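Grasp Selection for Thin and Chained Objects in Simulation

Final project report, manipulation track
Wembridge robotics lab course, January submission

Summary

We trained a grasp scoring network on simulated scenes and tested whether adding distractor objects to the training set improves grasp selection on small, flat targets. The baseline was trained on scenes with a single object on a plain surface. The second model, which we call Kelach, was trained on cluttered scenes with objects of very different sizes. Kelach did better on flat targets and slightly worse on tall ones. We did not test on hardware.

1. Background

Most grasp scoring networks are trained on objects a few centimeters tall. A coin, a key or a watch gives the fingers very little height to work with, and the depth image shows it as a slight bump. A chain or cord makes this harder. It is often missed in the depth channel, and a finger can land on it while closing on the main body.

Our question was narrow: with the network and the number of training scenes held fixed, does the content of the scenes matter?

2. Data

Each training set holds 3,000 scenes. Scenes were built with the Drimholm scene generator, which drops objects from a low height, lets physics settle, and saves the final poses. Walls, panels and surface colors are randomized per scene. Object scale is also randomized for distractors, so a distractor can be much larger than the target.

The test set holds 300 scenes that share no target meshes with training. Targets are labeled flat or tall according to their resting height.

3. Method

The network takes a depth crop and a candidate gripper pose and returns a score between 0 and 1. Candidates are sampled from the surface normals of the target, and any candidate that puts the arm in collision is removed before scoring. The arm then moves to a hover pose above the best candidate, descends in a straight line, closes, and lifts.

Grasps were labeled by running them. A grasp counts as a success if the target is still between the fingers at the end of the lift. Chains are modeled as short rigid links with free joints – this was the slowest part of the physics and forced us to use a smaller time step.

4. Results

On flat targets, Kelach chose a successful grasp more often than the baseline. The baseline tended to pick poses centered on the object with both fingers landing on its top face. Kelach more often placed the fingers across the rim.

On tall targets the baseline was slightly ahead. We think Kelach saw fewer clean views of tall objects, as large distractors often blocked them, but we did not run the ablation that would confirm this.

Of the scenes with a chained target, the hardest had the watch near a far corner of the surface. The approach direction is limited there, and the chain can lie under the path of a finger. One such scene has the Franka arm over a pocket watch, gripper open, with the thin chain running off to the right past the tip of the left finger.

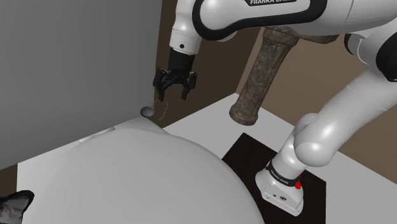 5. Limitations

The depth images have no sensor noise. Real depth cameras lose thin structures such as chains, so our results on those targets are likely optimistic. Friction was set to one value for all objects. We trained each model once, and the gap on tall targets is small enough that a different seed might reverse it.

6. Further work

The next step is to repeat the training with several seeds and a noise model on the depth channel. We would also like to score the descent path together with the final pose, so that a finger passing through a chain is penalized before contact. The scene files and the Haque labeling script are in the course repository.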